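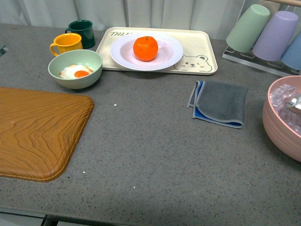 Please Do Not Touch the Egg

Comments (4) | 143 shares

I have been reading robot papers for long enough to have a favourite sentence in them, and it's the one that defines success. It's usually tucked into the middle of a paragraph about something else. "A trial is counted as successful if the target object is in the target container at the end of the episode." I always picture somebody typing that very quickly on the way to lunch.

Apply it at home. You ask a guest to pass the orange. The guest passes the orange. In doing so he drags his sleeve through the egg, knocks a mug into the sink and tips the ice over the dog. By the standards of the field this is a successful guest, and he goes into the table in bold type.

So I was more pleased than is probably healthy to see that the group at Flillholm have been marking their robot on everything it wasn't asked to do. Their method is called Penrose, for reasons the paper keeps to itself. The idea fits on a beer mat. Before each trial you record where everything on the counter is. You give the robot its job. At the end you record where everything is again, and any object that wasn't part of the job and has moved further than a set distance costs the robot marks. If something has been spilt or knocked over, the trial is a failure, however nicely the fruit was delivered.

I can hear some of you saying that this is obvious. It is obvious. So is writing your name on the exam paper.

The part I want to defend, because I've already seen it sneered at, is the counter. Penrose is run on a laid counter with a breakfast on it: a fried egg in a green bowl, two mugs parked so close together that one is half behind the other, a tray with a bear on it, a cup rack, a bowl of ice. Someone on a mailing list I should have left years ago described this as "set dressing", and suggested that a serious lab would use coloured blocks on a plain table, like our grandparents did.

I have nothing against blocks. I've spent whole summers with blocks. But a block on a plain table has no neighbours, and neighbours are where the trouble is. Put a tangerine on a wide-rimmed plate and you've given a robot several ways to be annoying at once. It can catch the rim on the way in. It can squeeze the fruit against the plate and take the plate for a walk. It can get hold of the fruit perfectly well and then swing its elbow (it does have one, and like most of us it forgets) through the cups on its way out. The old scoring rule is blind to every one of these. All it wants to know is where the orange ended up.
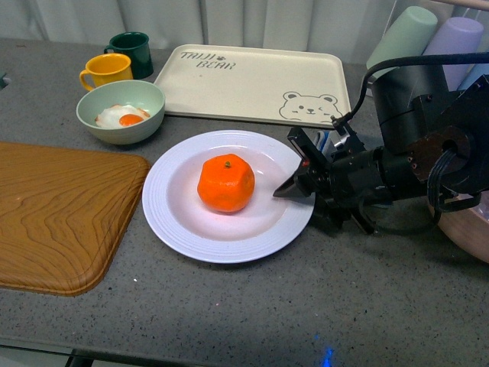
The arm beside the plate at Flillholm, mandarin in residence. Photo: Marwan Azar

Now to the numbers, which I'll keep short. The policy under test is Iltska, an ordinary sort of learned controller of the kind everybody has one of these days, trained on 3423 demonstrations in which a person steered the arm through the jobs by hand. It was then let loose on 10 tasks. Marked the old way, on whether the thing got to the place, Iltska looks good in nearly all of them. Marked the Penrose way, it drops in seven. In some of those seven the drop is a polite stumble. In the ones involving the plate it goes off a cliff.

And what I like very much is that the authors then did the boring thing. They went back through the training demonstrations with the same ruler and marked the humans. The humans were terrible! The people steering the arm had been told to get the fruit into the bowl, and had been told that quickly was better, so they got it into the bowl quickly, and shoved the plate about while they were at it, and nobody minded as nobody was marking plates. The robot had learnt its manners from its parents.

That finding should be read aloud in every lab that is currently buying itself a larger pile of demonstrations. We've had years of being told that more data would sort it out. More data from people who barge the plate will give you a robot with a very thorough grasp of how to barge the plate.

I wrote to Marwan Azar, who ran the trials, to ask what happened when they threw out the careless demonstrations and trained again on what was left. He wrote back on Wednesday, at a time of night that made me worry about him. The smaller, tidier pile gave a robot that was slower, left the plate alone far more often and was slightly worse at getting the fruit. He sounded disappointed by the last bit. I'd take that robot tomorrow. I'd take it over the fast one in any house with a mug in it that somebody was fond of.

Since this is an opinion column and I'm obliged to have some doubts, I do have two.

The first is the set distance. Penrose lets an object move a little before it charges for it, which is sensible, as cameras wobble and so do counters. But the allowance is the same for everything. A folded cloth that shifts by a thumb's width has suffered no injury. A full bowl of ice that shifts by a thumb's width towards the edge of a counter is the first half of a story. I'd like the price to depend on what the thing is and on what would follow if it kept going. Marwan says this was discussed and that the discussion lasted most of October, and I believe him, and I still think they stopped a meeting too soon.

The second doubt is bigger, and it's about us. The moment a score like this catches on, people will start to build robots for the score. I can see the first one now. It approaches the breakfast with enormous care, decides the egg is too close, and withdraws without touching anything, collecting full marks for conduct. The paper handles this by multiplying the two marks together, so that a robot which does nothing gets nothing. Fine. But I've met graduate students. Within a year somebody will have found that you can get a splendid number by quietly laying the table with more space between the plates.

Which brings me back to the sneer about set dressing. The Fesel tests, which half the field still reports on because the other half does, let each lab choose its own layout, and each lab, being staffed by human beings, chooses a layout in which its robot looks well. I don't call that cheating. I tidy before visitors too. But it does mean that when I read a Fesel score I'm learning something about the robot and something about the housekeeping, added together, with no way of getting them apart. Penrose publishes the layout. Every object is where the sheet says it goes, and if your robot can't reach past the mugs, then the mugs stay where they are and you go and have a think.

I would like to see it done in somebody's real kitchen next, with the radio on and post all over the side. I'd like to see it done with a person in the room who keeps putting things down. I suspect the scores would be dreadful, and I'd pay good money to read them.

Until then I'll settle for something smaller. If you are writing one of these papers, and you've got as far as the sentence that defines success, stop for a minute before you go to lunch. Look at the counter. Have a look at what's on it apart from the orange. Then put in the second half of the sentence.

4 comments

plinth_and_socket
Enjoyed this, but I'd push back on throwing out the careless demonstrations. We tried something like it with drawers and the robot became so timid it was no use to anyone. You want some bad ones in, labelled as bad. Otherwise it has no idea what to do once it has nudged something by accident.

Reply: Gwendo
Labelled by whom though? That's the expensive bit. I did a fortnight of labelling once and I still see drawers.

mossop
"More data from people who barge the plate" is going on our office wall. We are the people who barge the plate. In our defence the instructions said fast.

T. Arkwell
You say multiplying the marks sorts out the robot that does nothing. It doesn't sort out the one that does the job beautifully on the easy trials and freezes on the hard ones. Average those and it still looks quite respectable. I'd want to see every trial on the page, all of them, and never mind the mean. Also the dog should be on the layout sheet.

Show older comments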